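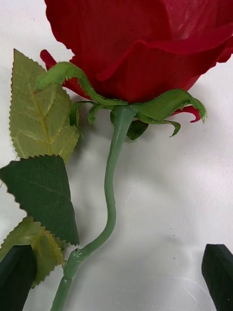
Moya Hand-Guide Kit

Home | Kits | Grippers | Parts | Contact
Search products Go

I sell this one to people who hate writing code — I'm one of them! You squeeze the handle, walk the arm through the job, let go, and Moya saves the run. Fabric flowers are my favorite thing to teach on (bendy stems, leaves everywhere). I'd record 20 runs before you let it try solo.

Works with Surnach arms. Wrist camera and both fingers are in the box — cable is 43 inches. $735, part no. 113. New stock October 2019.

Related items
Vono remote control grip
Fliteo wrist camera mount
Spare finger pair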